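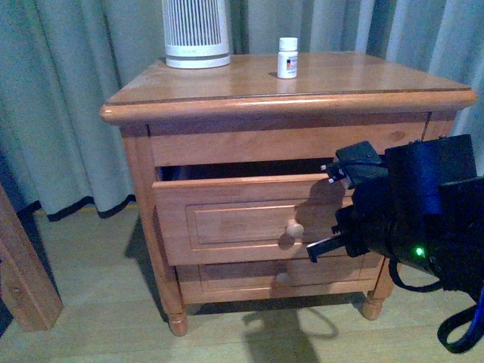

Styliani Dimitriou wrote in after my last notes to say that a nightstand needs one drawer you can open in the dark without thinking, and everything else is decoration. She keeps her reading glasses and a flashlight in hers and refuses to let anything else in. I can't argue with that much, though I do think the legs count for something!

Anyway, welcome to the Priresby bedside notes. This is the readme, so read it before you open the spreadsheet (or don't, I never do either). I started the collection in June, when I was furnishing the spare room and got annoyed that shop listings tell you the height of a nightstand and nothing about living with one. So now I write that part down myself.

What's in the folder

notes.txt -- my running remarks, one paragraph per piece
drawers.csv -- drawer depth, how it slides, what the knob is like
tops.csv -- finish, edge shape, what I'd keep on it
wishlist.txt -- things I want and don't have room for

Ashwin Nadar did the column names in drawers.csv, and they're better than mine were. If "slide" is blank I haven't tried it yet. A 5 means it glides and a 2 means you'll wake up whoever is next to you.

About tops, and why they get their own file

I used to lump the finish in with everything else, and then I noticed that it was what I complained about most. A matte top hides dust and shows every water ring. Gloss wipes clean in a second but you'll see every lamp in the room in it. The honey-colored one has a shiny top with a thick rounded front edge, and I've put it down as "bullnose" in the edge column -- please use that word and not "curvy," which I've had to fix over and over. Anything tall goes to the back, so your hand has somewhere to land.

Using the notes

Copy whatever you like. If you add a piece, give it a new row and leave the old ones alone, even if you disagree with me about knobs. Sandra Parsons has the spare copy of the folder if mine goes missing again.

Last tidied October 28, 2025. The wishlist is still a mess.
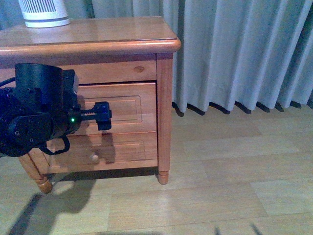

Drawer fronts are the next thing I want to sort out properly. Right now there's a single column for them and people type all sorts in it, "fancy" included. I'd like to split it into flat and raised panel, with room for both, seeing as the honey nightstand has a plain shallow front at the top and raised panels on the two below it. Chutima Kaewkla has offered to go back through the old rows, so send her your corrections and send me your wishlist items.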